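Skornavis Hand Grippers: Gallery, April 2021

Skornavis rents its hand-held grippers at 309 a month and promises clean picking "on any household surface." Krum Vlachou and I are still waiting to be convinced.

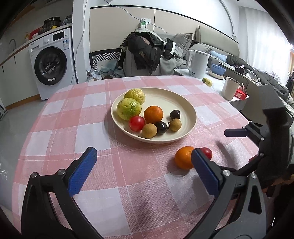
Fruit plate, checked cloth. Blue ribbed pads, open wide over a mandarin and a small tomato. The brochure is fond of fruit - I'd like to see how the plums look after 28 grabs.

What we asked Skornavis
Do the pads wear, and who pays for new ones? Hendrik Visser at Skornavis sent us a price list. It doesn't mention pads.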